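January 8, 2023. Sunday, in by myself, heating off till nine so typing in gloves for the first bit.

Sourdough/rye keeping trial, week 2. Writing this up before I forget which tin was which, because last time I didn't and Lụa Chu had to redo the whole July batch from the labels I'd left on the bench. Sorry again Lụa.

**Where we'd got to**

Question is still the same one. Does the scald (boiling water over part of the rye, left overnight) buy us an extra day or two before the crumb goes stale, or is it just the extra water in the dough doing it. The scalded loaves are wetter to start with so the comparison was never fair. This week's batch is meant to fix that: same total water in both, scald or no scald the only difference.

Flour is the Carbone wholemeal rye for all of it, same sack, opened Thursday. The Brinireck stuff is finished and I'm not reordering, it was lovely to handle but it varied bag to bag and I can't be doing with that in a trial.

**Dough**

Per tin, both recipes:

- rye 587 g total (that odd number is what fills the long tins to the line, stop asking me to round it)
- 6 g yeast, none in the starter-only ones, see below
- salt 11 g
- starter from the fridge jar, fed twice the day before

Scalded: a fifth of the rye goes in the scald. Kettle water straight on, stir until no dry bits, lid on, left on the side. Was like wallpaper paste by morning, smelled of malt, sweet. The plain ones got the same weight of cold water at the same time so they've both had the overnight soak.

Hadn't thought of that till Friday night. The cold soak is a change from the earlier plain loaves, so this week's plain isn't the same as last week's plain. Need to say so on the sheet, DON'T average them together.

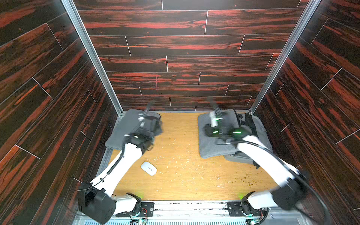
Yeast ones up to the line in 60 minutes. Starter-only took all morning and two of them I think went over, tops had little holes in and had started to sink at the middle. Baked them anyway. If they come out dense that's my fault for going to get lunch.

**Oven**

Plurnberg deck, bottom shelf only. Started hot, turned down after the first quarter hour, then left alone. Left hand side is still running hotter than the right. I turned the tins halfway but the end loaf has a dark stripe down one side all the same. Somebody must have the number for the engineer, I've looked in the drawer and on the side of the fridge. Not urgent but it'll bite us when we do the small tins.

Probe in the middle of each at the end. All fine, all within a degree or so of one another apart from the stripe one.

Out of tins straight away, on racks, cloths over. NOT cut till next day. Cut one of last week's warm to show someone and the knife came out coated, crumb smeared, no use for the squeeze test after.

**Squeeze test, day 1**

Slices from the middle, same thickness, press with the 1000 g weight, wait, lift off, see how much it springs back after. Doing it by ruler still, which is daft, but the gauge is at Clendar being looked at and they've stopped answering emails.

Scalded, yeast: springs back nearly all the way. Bit tacky on the cut face.

Plain, yeast: springs back less. Cut face dry, cleaner slice. Nicer to butter if I'm being fair.

Scalded, starter only: good. Sour, dark, close crumb. Best tasting by a distance.

Plain, starter only: one of the two sunken ones, so ignore. The other is ok, sort of between.

So on day 1 the scald is ahead even with the water matched. More ahead than I'd have guessed. But day 1 isn't what matters, everything's decent on day 1. Day 4 and day 6 are the ones to look at.

**Crust / bagging**

Half of each lot in paper, half in the thin plastic. Paper ones already hard at the heels. Plastic ones gone leathery, crust's lost all its snap but inside soft. I'd keep mine in a cloth in a tin at home and be happy, but we said paper and plastic on the plan so paper and plastic it is.

Mould: none yet, obviously. Last week the plastic ones had a spot on day 5, on the base, where it'd sat on the shelf. Wondering about wiping the shelf down with vinegar first this time. Did the top shelf, not the bottom one, so that's a sort of accidental test. Top shelf = wiped. Write it on the tape.

**Tasting**

Gave bits out on Saturday to whoever was in the building. Not a proper tasting, no numbers on the plates, people could see which was darker. Still, comments as I caught them:

- "cakey" (scalded yeast), from two people separately
- "tastes like the bottom of a malt loaf", meant as a compliment I think
- too sour, from the person who says that about everything
- plain yeast was "what you'd expect"
- somebody asked for the recipe for the starter-only scalded and took the end of the loaf home

Sweetness in the scalded is real, I get it too. It's the starch breaking down in the hot part of the scald, so temperature of the scald ought to matter a lot and I haven't been measuring it. Kettle water into cold flour in a cold bowl on a cold bench in January is not the same thing as in July. Might be why the July lot tasted flatter or might be the opposite, I'd need to think about it. Warm the bowl next time and stick the probe in once stirred.
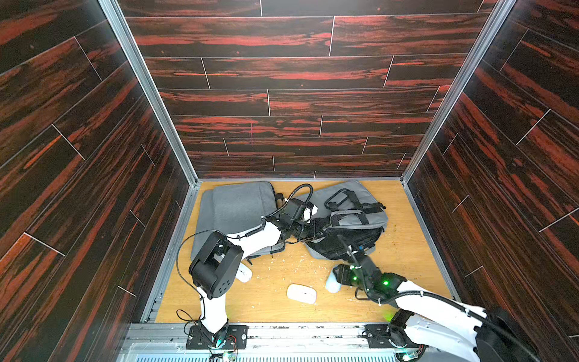
*Laptop bags, towards the back.*

**Weights lost**

Weighed each loaf out of the tin, again cold, again this morning. Full figures on the sheet by the scales. Rough picture: paper ones dropping steadily, plastic hardly moving. Between scalded and plain, same bag, there's not much in it. Which is interesting on its own — if they're losing water at the same rate and the scalded one still feels softer then it isn't about holding on to water, it's something in the crumb. Starch setting differently, I suppose. There's a paper on it somewhere in the folder, the one with the coffee ring, I never got past the second page.

Careful though. Scales were drifting this morning. Put the check weight on three times, got three slightly different answers. Draught from the door probably. Moved them to the inner bench, settled down after that. The morning weights for the first few loaves might want doing again, I've put a question mark by them.

**Things that went wrong**

- Mixed up two tins when turning them. Pretty sure I've got it straight from the slash marks (scalded = two slashes, plain = one) but one loaf has split right across so you can't tell. Calling it scalded from the colour. Marked "prob."
- Ran out of the thin bags, last two loaves are in the thicker kind. Noted on the tape.
- Fed the starter late on Friday. It was fine. Bit sharp smelling.
- Forgot to oil one tin. Got it out with a palette knife, lost a corner.
- Timer battery. Used the cooker clock, which is three minutes out, but always the same three minutes.

**Starter, while I remember**

Fridge jar is getting thin on top by day 3 now, used to hold till day 5. Either the fridge has warmed up or the new rye is livelier. I've split it, one jar on the old wholemeal wheat and one staying on the rye, will see if they go differently. Both labelled. Please don't tip either of them down the sink, the one with the grey water on top isn't dead, it just wants stirring and feeding.

Also dried a tray of it thin on baking paper, crumbled it up, in the brown jar as a back up. Should have done that years ago.

**For the recipe card**

If we do put one out, I'd go with the starter-only scalded and drop the yeast. Yeast makes it quicker and that's all. But people at home won't wait all morning for it, and half of them will have it go over like mine did. Could give a small pinch of yeast as an option. Could say "when you see the first pinholes, bake it", that's the one bit of advice I wish I'd followed myself on Friday.

Cost of flour: wholemeal rye's gone up again, worked out the long tin loaf and it's still cheaper than anything comparable in the shop, but the oven cost for one loaf on its own is silly. Say bake two and freeze one. Which means we ought to test freezing. Adding to the list, sigh.

**Next**

- day 4 squeeze, both bags, all four kinds. Lụa if you're in before me please start with the paper ones, they'll be the first to go too hard to slice
- check bottom shelf v top shelf for spots
- redo morning weights with the question marks
- ring Clendar about the gauge instead of emailing
- warm bowl, probe in scald, write the number down
- order thin bags
- try scald with a bit of the rye malt? small one, off plan, just for us
- freeze two, slice one before freezing and one whole
- oven engineer

Small aside on slicing. Bread knife is blunt and is tearing the plain ones, and torn slices squash more, so some of the day 1 difference might be the knife. Used the long ham knife for the last few and it was far better. Use that one for day 4, all of them, and I'll re-cut a spare plain loaf tomorow to see if day 1 was off. It'll be day 2 by then but better than nothing.

Two slices of the prob. scalded with cheese for lunch. Good.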